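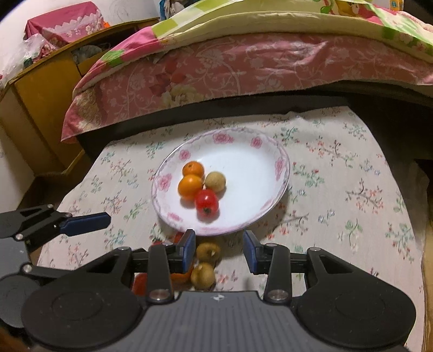

Govindasamy wrote to us in July to say that the box had been on the counter for one month and had already collected more useful remarks than the restaurant had found online in the whole of the previous year, and could we please send another pack of cards.

We were very pleased to get that letter (and yes, the cards went out the same afternoon). It is the sort of thing we hoped for when we first put the Odden Comment Box together, and it seems a good way to begin telling you what you get if you order one.

The Odden Comment Box

The Odden is a lockable box for written comments, with a pad of printed cards, a pencil on a cord and a small stand for the counter or wall. It is meant for restaurants, guest houses, hairdressers, dentists, solicitors' offices, waiting rooms of every sort – anywhere that people form an opinion while they are sitting down and might well be glad to be asked for it. We have also sold quite a number to places where nobody chooses to be, such as court waiting areas and visitors' centres, and they tend to get through cards faster than anyone.

Now, we have nothing against review sites. We read them ourselves before booking a table, like everybody else. But if you run a small business you will know the feeling of opening one up over breakfast and finding a single star and two lines about the parking. A card filled in on the spot is a different kind of comment. People mention the draught by the door, or the young man who was kind to their mother, or the fact that the print on the bill is too small to read. These are things you can do something about before the week is out.

What comes in the box

One Odden box in powder-coated steel, in cream, dark green or slate
Two keys
One counter stand, with fixings for the wall if you prefer it there
4 pads of comment cards
15 pencils, ready sharpened, and one cord
A booklet on reading and answering comments, which is short and which we do recommend

About the cards

We spent far longer on the cards than on the box, and changed them several times. The first version had a long row of questions with numbers to ring, and customers ringed the same number all the way down and handed it back. The present card has three lines at the top (What brought you in? What went well? What would you change?) and then plain ruled space underneath. There is room at the foot for a name and an address or email, marked as optional, and a tick box that lets the customer say whether you may quote them.

Please do take that last box seriously. If it has not been ticked, the comment is for you and your staff only, and it should not end up on your website or in the window, however lovely it is. We would say the same about leaving out the grumbly half of a comment and printing the nice half. Readers can smell it, and the person who wrote the card will certainly notice.

The cards are uncoated, so pencil and ballpoint both take well. They can be printed with your own name and colours at no extra charge on orders of 800 cards or more. Smaller orders come with the plain heading, which most people find perfectly all right.

If you would like to put comments online

Some customers use the Odden alongside Tarnodar, our typing-up service. You post us your cards in the envelope provided, we type them out word for word (spelling included, unless you ask us to tidy it), and you get back a list sorted by date, with the quotable ones marked. You can then add them to your own site in whatever way suits you. We don't post anything to review sites on your behalf, and we would gently discourage you from doing it yourself – most of those sites want reviews to come from the reviewer's own account, and quite right too.

Tarnodar is paid for by the batch, with no contract. Original cards are returned with the list, or shredded if you would rather not have them back.

Size and fitting

The box is small enough to stand beside a till. It takes a full pad's worth of folded cards before it needs emptying, though we suggest emptying it more often than that, as people are put off by a box that looks stuffed. The slot is angled so that cards can't be fished back out. For wall fitting, you will need a drill and a second pair of hands.

Delivery and guarantee

Boxes are sent from our workshop in Vadden and normally leave us within 4 working days. Printed cards take a little longer, as we send you a proof first and wait for your yes. The box and lock are guaranteed for 12 months. Keys do get lost, and replacements can be had for the cost of the postage if you quote the number stamped inside the lid (write it down somewhere now, while you think of it!).

Refill pads fit all Odden boxes, including the older ones with the round lock. If yours has the round lock and has started to stick, a little graphite powder usually does the trick. Please don't use oil, as it gets on the cards.

Page updated October 28, 2018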